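## 6. Setting up the surface-state detector

The surface-state detector is the perception node that tells the Domik task planner whether a work surface is clear, occupied or soiled. It runs on the head camera stream and publishes one mask per frame. This section covers loading the model, setting thresholds, and checking the output before the wipe behavior is enabled.

Complete section 5 (head camera calibration) first. The detector projects its masks onto the table plane and will give wrong wipe targets if the plane is off.

### 6.1 Load the model

1. Stop the planner with `domik planner stop`. Leave the camera driver running.
2. Copy the model package into `models/surface/`. Do not rename it. The loader reads the label set from the package name.
3. Open `config/surface.yaml` and set `model` to the package name without its extension.
4. Set `arms: both` so that the self-filter removes both arms from the depth cloud.
5. Start the node with `domik surface start --dry`. In dry mode masks are published but the planner ignores them.

**Note:** The first start compiles the model for the local GPU and can take some 600 seconds. Later starts use the cached build.

### 6.2 Record the reference surface

1. Clear the table and park both arms.
2. Run `domik surface reference`. The node averages the incoming frames and saves the result.
3. Check the preview. The table should show as a single region with no holes.

Record a new reference whenever the table or the room lighting changes. Units moved from the Povenbridge lab to Dakolville must be re-recorded on arrival, even if the table is the same model.

### 6.3 Set the thresholds

Three parameters matter in normal use:

- `min_area` — smallest soiled region to report. Raise it if marks or reflections are being picked up.
- `shadow_gain` — how strongly soft dark areas are discounted. The default is 2. Values above 3 start to erase pale liquids.
- `hold_frames` — number of consecutive frames a region must persist before it is published. The default is 9.

Change one parameter at a time and restart the node in dry mode after each change.

**Caution:** Do not lower `hold_frames` to hide latency. A moving arm shadow can then be published as a soiled region, and the planner will send a wipe to it.

### 6.4 Check the output

1. Put a small amount of milky coffee on the table, with a folded cloth next to it.
2. Run `domik surface view` and confirm that the puddle is labeled `liquid`, the cloth is labeled `tool`, and the arm shadows carry no label.
3. Look at the thin runs along the lower side of the puddle. They should be inside the mask. If they are missing, lower `shadow_gain` one step and repeat.
4. Confirm that the held cup is labeled `grasped` and is left out of the wipe target.

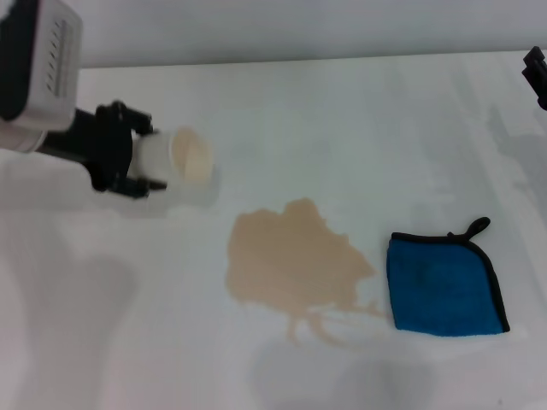 *Figure 6-1. Cup held on its side, tan spill, and folded blue cloth. The faint trails below the main puddle belong in the `liquid` mask; the gray arm shadows do not.*

If the cloth and the puddle merge into one region, reduce `merge_gap` in the same file. The two must stay separate, or the planner has no grasp target for the cloth.

### 6.5 Enable the wipe behavior

1. Stop the node and start it again without `--dry`.
2. Start the planner.
3. Keep a hand near the stop button during the first wipe.

Masks saved with the Tapsell logger before the label change use `spill` in place of `liquid`. Convert them with `domik labels migrate` before comparing runs.

Revised 7/12/25, C. Makori. Threshold defaults checked by A. Jatoi.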